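Natalie Mellor keeps a folder of failures on her laptop, and she opens it before she has even sat down. "These are my favorites," she says, scrolling. "Every one of these is a robot doing something completely reasonable and still getting it wrong."

Mellor works on soft objects. For the past two years she has run the Stirow project at Ostrowski, a small lab that tries to teach robot arms to handle cloth, plush toys, plastic bags and whatever else has no fixed shape. A mug looks like a mug from any side, she points out. A scarf never looks the same twice.

The method is easy to explain, and she explains it fast, with both hands. People go about ordinary pick-up tasks in ordinary homes, using handheld grippers with cameras on them. The robot then learns from what the gripper's camera saw and how the fingers moved. No robot has to travel to anybody's bedroom, and the lab gets messes it could never have made up.

"We tried to make up messes, we really did!" she says. "We had a box of 32 cloth samples, all cut square, all washed. The model got great at squares. Then we gave it a sock."

So in February the team threw out the squares and started over with home recordings, 1066 of them in the first round. The new model was called Doron, and it had to do one thing: choose a single soft item out of a pile, lift it, and let go of it somewhere else. 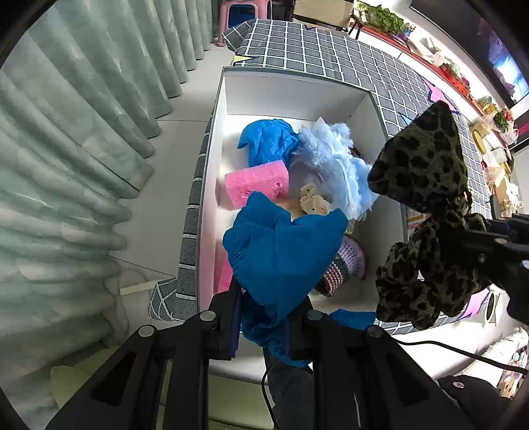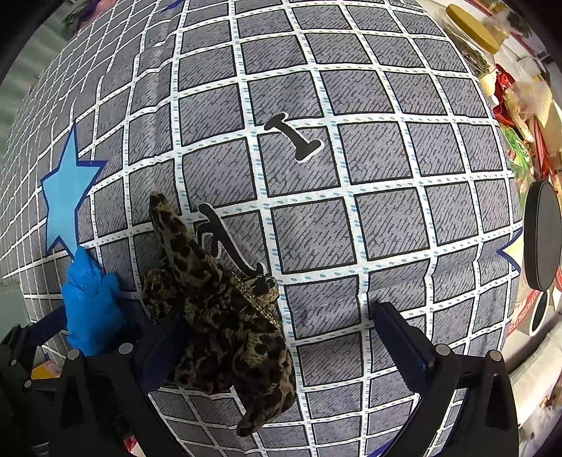

What surprised her most was how much pattern matters. Leopard print, checks and stripes all break up the outline of a thing, and the early versions of Doron would go for a fold in the bedding as happily as for the item lying on it. "It would pinch the bedspread and be so pleased with itself," Mellor says. "Well, I say pleased. The score it gave itself was very high."

The fix came from the people holding the grippers. When a person isn't sure where one cloth ends and the next begins, they nudge it a little first and watch what moves. The team had been trimming those nudges out as wasted time. Once they put them back, Doron began to nudge too, and wrong grabs on patterned fabric fell by 20 percent.

"I remember running down the hall," she says. "I'm not a runner. I just had to tell somebody that it was poking things."

There is plenty it still can't do. Thin plastic bags are hard, and anything knotted is harder, because the knot swings and the fingers close on air. The second round of recordings, 1895 in all, is being sorted now, and part of it will go to a partner group in Cludstead that wants to test the same idea on a two-armed machine. Mellor is keen to see whether one arm will learn to hold while the other pokes.

She goes back to the folder and finds the clip she was looking for, an arm patiently nudging the same pillowcase over and over. "Look at it," she says. "It's checking!"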